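La sujetadora

Abla Salameh llegó al campo de Lostham con el portátil en una bolsa de la compra. Llovía poco. El entrenamiento había empezado a las seis y las jugadoras de la Universidad de Mesta estaban ya en el fondo norte, chutando por turnos contra los palos. Se sentó en la segunda grada, donde el cemento estaba seco, y abrió el documento que llevaba desde la mañana sin pasar del título.

El blog se llamaba Korkero, como el perro de sus abuelos. Lo había abierto para hablar de fútbol americano universitario, del que entonces sabía bastante poco, y llevaba publicadas 178 entradas. La mayoría las leían los padres de las jugadoras. La más leída era una queja sobre los horarios del autobús al estadio de Cao, que no tenía nada de deporte y que alguien pegó en la parada.

Quería escribir sobre Anežka Ondrejka. Anežka no chutaba, no corría y no placaba a nadie. Era la que recibía el balón del centro, lo ponía de pie en la hierba y lo sujetaba con un dedo hasta que la pateadora le pegaba. En las actas del partido su nombre no salía casi nunca. Salió en mayo, en Cao, cuando el balón se le fue de lado en una patada de 47 yardas y Mesta perdió por un punto.

– ¿Vas a poner lo de Cao? – le preguntó Anežka, que se había acercado a por agua.

– No lo sé. ¿Te importa?

– Ponlo si quieres. Pero pregúntame antes cómo fue, que la otra vez no preguntaste.

Era verdad. La otra vez Abla había escrito la crónica en el tren, con la batería a medias, y había puesto «fallo inexplicable de la sujetadora». La frase la repitió la radio local al día siguiente. Después la repitió un señor en la cafetería de la facultad, delante de Anežka, sin saber quién era.

– Vale – dijo Abla –. Te pregunto.

– Cuando acabe.

Volvió al campo. Abla escribió dos líneas y las borró. Al otro lado de la valla un hombre paseaba a un galgo con abrigo. La entrenadora gritó algo del pie de apoyo y las chicas repitieron la patada desde el mismo sitio hasta que se hizo de noche y encendieron los focos, que en Lostham tardan bastante en calentarse.
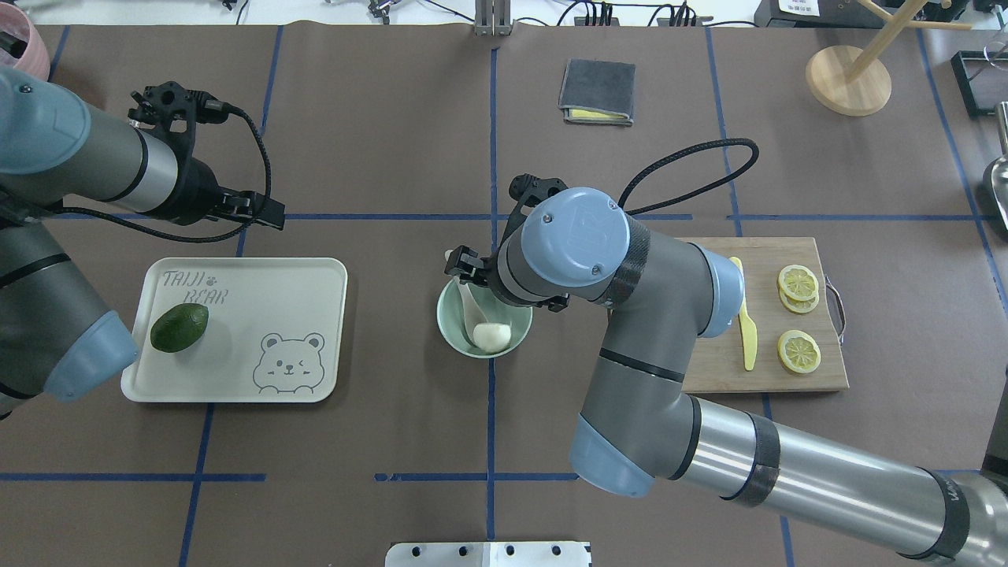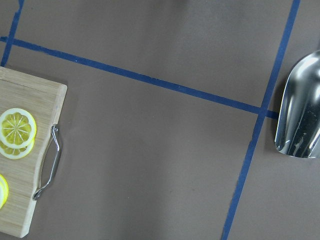
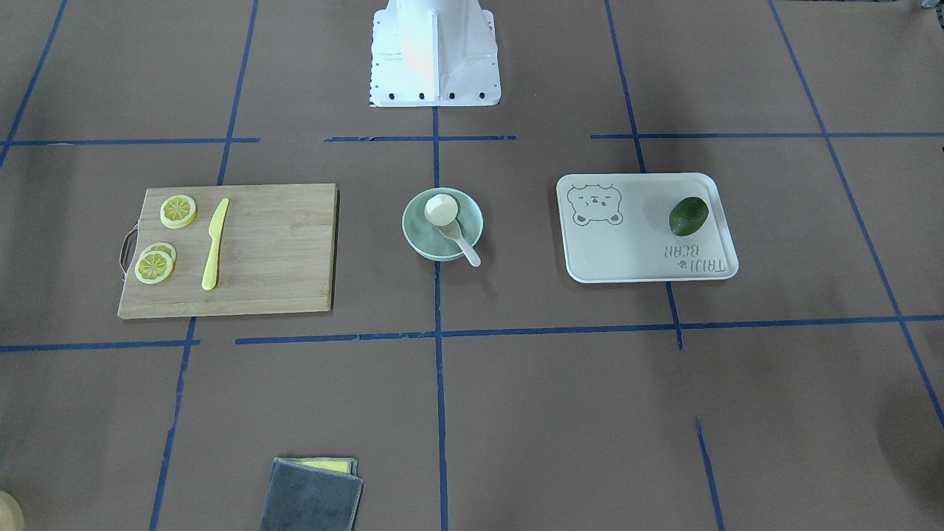
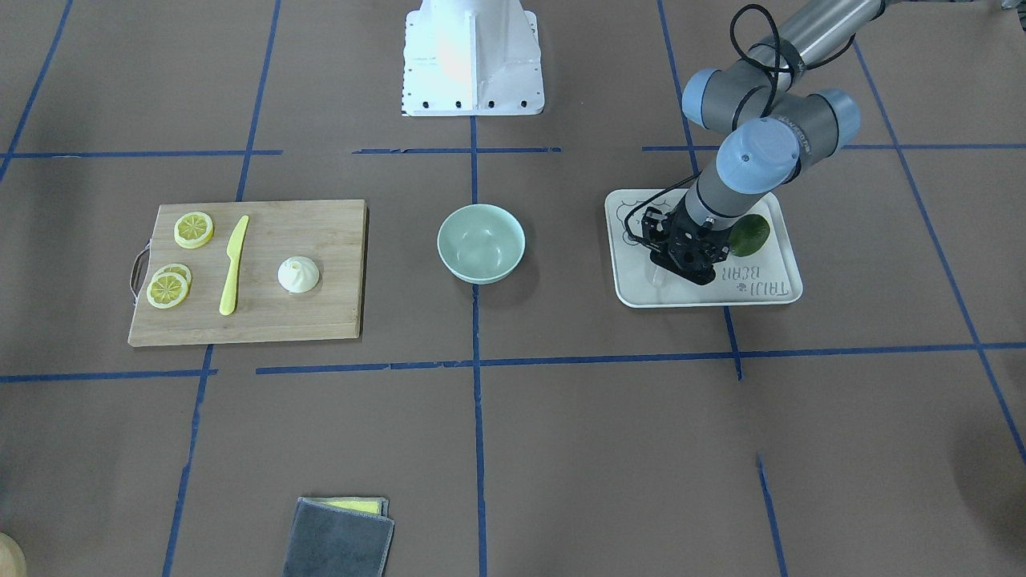
Anežka se lo explicó en el vestuario, sentada en el banco, con una botella vacía en lugar del balón. El centro se lo había lanzado bajo, dijo, y ella lo cogió bien, pero al colocarlo metió la mano desde atrás en vez de bajarla desde arriba. Abla no lo veía. Anežka levantó entonces el codo por encima del hombro, dobló la muñeca y dejó caer los dedos sobre la botella, con el antebrazo por delante, la misma postura del brazo gris y azul claro de la última foto, con la pinza negra apuntando hacia la bandeja blanca. Así se quedaba la mano quieta, dijo. En Cao la tenía torcida y el balón se le inclinó justo cuando la pateadora ya venía.

– ¿Y por qué la metiste desde atrás?

– Porque tenía frío y quería acabar.

Abla lo apuntó tal cual. Luego preguntó si podía publicarlo y Anežka se encogió de hombros. Estaba quitándose el esparadrapo de los tobillos y lo iba pegando en el borde del banco, una tira encima de otra.

– Publica lo que quieras, pero quita lo de inexplicable – dijo –. Tiene explicación. Te la acabo de dar.

Abla tardó en contestar. Le habría gustado decir que el adjetivo lo había puesto con prisa, que a aquella hora el tren iba lleno y que no pensaba que fuera a leerlo tanta gente. Dijo que lo quitaría esa misma noche.

– ¿Cuánta gente lo leyó? – preguntó Anežka.

– Doscientas cuarenta y una personas.

– Más las de la radio.

– Más las de la radio, sí.

Salieron juntas. La pateadora las esperaba en la puerta con el coche en marcha y se ofreció a llevar a Abla hasta el centro. En el asiento de atrás había conos, un casco y una manta que olía a linimento. Hablaron de un examen de estadística y de si la calefacción del coche servía para algo. De Cao no habló nadie hasta el semáforo del puente, cuando la pateadora bajó la radio.

– Yo tampoco le habría dado bien – dijo –. Iba mal de pasos desde el principio.

– Eso no me lo habías dicho – dijo Anežka.

– Me lo preguntó la entrenadora. Tú no.

Anežka miró por la ventanilla. Abla, detrás, dudó entre sacar el cuaderno y dejarlo en la bolsa. Lo dejó.

En casa corrigió primero la crónica vieja. Quitó la palabra y puso una nota al pie con la fecha del cambio y las iniciales. Después abrió el documento nuevo, borró el título y empezó por el frío que hacía en Cao. A la una de la madrugada le mandó el borrador a Anežka, que contestó enseguida con una sola corrección: el dedo con el que sujetaba el balón era el índice izquierdo, y Abla había escrito el derecho.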